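4. Zoned work surfaces for cold drink service

4.1 Background and motivation

Most writing on small-kitchen layout deals with the big pieces: sink, stove, fridge, and the walk between them. Much less has been said about the table itself, the few square feet where the glass, the ice and the cloth have to live together while someone is pouring. In the Pitbridge interviews this was the part people complained about most. Not the room. The table. Ice on one end, scoop gone missing, a damp cloth on top of the thing you need next.

We wanted a cheap way to fix the position of each item without building anything. Trays with molded wells exist but they lock you into one glass and one bowl. Painted boards are hard to change once a layout proves bad. Paper and tape can be pulled up and redone in a few minutes, so that is what we used at both sites (Pitbridge and Clestness), and the rest of this section is about how the surface was laid out and what people made of it.

4.2 Laying out the surface

The table is covered with dark brown paper and then divided by strips of blue masking tape. Dark paper was chosen over white after the February pilot, where clear glassware was hard to pick out on a white ground and two of our hosts said it felt like a doctor's office. Brown is also kinder to drips, at least to look at.

Long lines go down first, then the cross lines. We did not use a straightedge past the first session. Lines drift a little and cells come out roughly equal, not exactly so, and we saw no sign that anyone cared. Tape that has broken or lifted is patched only when a whole edge is loose. Paper is changed when it tears. Wrinkles are left alone.

One earlier version had labels written in every cell (ICE, GLASS, CLOTH and so on). Dropped. People read the labels instead of looking at the table, and if the bowl was in the wrong cell they moved it back mid-pour, which slowed everything down. Without labels the cells work more like parking spaces – something belongs in each one, and the user decides what after a day or two of habit.

4.3 Items and their placement

The core set is small. A tray, a stemmed glass, a bowl for ice, a scoop and a cloth. Boards are added for sessions with garnish. Everything was bought secondhand or borrowed from the site kitchens, so the pieces do not match and we made no effort to make them.

The tray matters more than we expected. A raised rim, even a slight one, gives the glass a place that is clearly its own, and stemmed glasses seem to need this more than tumblers do. Hosts at Clestness put the glass straight on the paper for the first round of sessions and then asked for a tray without being prompted. Position of the tray at the top center was settled by them too. It keeps the stem out of the path of the forearm.

Ice bowl and scoop go side by side. In the pilot the scoop was stored in the bowl, the usual home habit, and it got buried or its handle got cold and wet. Laying it next to the bowl costs one more reach but the reach is short. The cloth is kept folded between the glass and the ice, where most of the water ends up. We tried it at the near edge as well. It migrated to people's shoulders.

Figure 3 gives the arrangement after these changes, with the ice on the right side for right-handed users. For left-handed users the upper row is mirrored and the tray stays put.

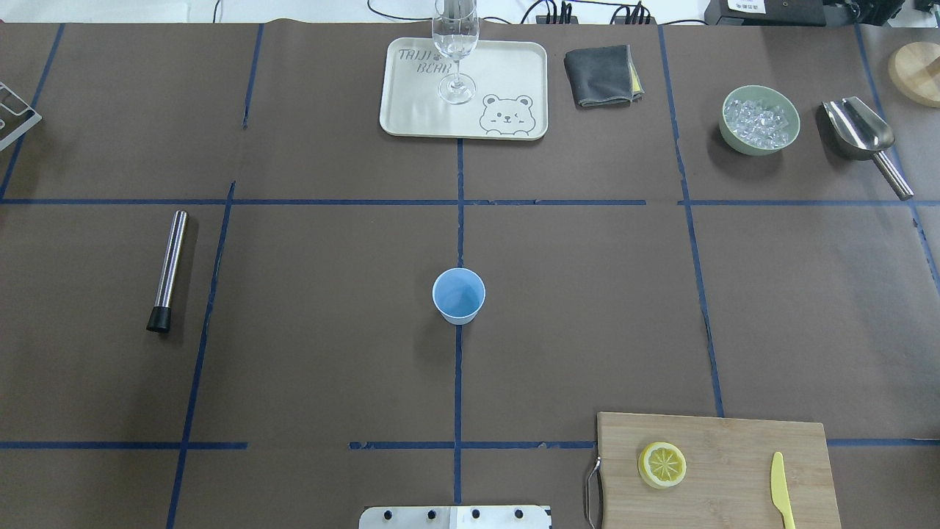 Figure 3. Taped work surface with tray, stemmed glass, folded cloth, ice bowl and scoop in the upper row.

4.4 What users reported

Comments were collected in a short form after each session, 18 forms in all, plus whatever was said out loud and written down by the observer. We treat these as impressions and nothing stronger.

The most common remark was that clearing up got easier, because the empty cells showed what had not been put back. This matches what Christodoulou found for tool drawers, though the setting there is a workshop and the items are heavier. Second most common: the scoop. People liked having it outside the bowl once they got used to it, but 4 forms say it should have its own cell and not share with the ice. We think that is right and would do it next time, space permiting.

Complaints were mostly about the tape. It catches the foot of a glass if the glass is slid and not lifted. A thinner tape might help. The Prokstead layout avoids the problem by drawing lines in chalk, but chalk and melting ice do not mix well and we would not reccomend it for drinks.

4.5 Limits

Both sites are home kitchens with one person working at a time. With two people the cells would probably get in the way – whose glass is in whose square – and we have not tested it. Bowl size was also not varied. A larger bowl would spill over its lines, and whether users would then ignore the lines or move them is an open question for the next round. Hot drinks were left out completely, and the paper would need some kind of mat under anything coming off a stove.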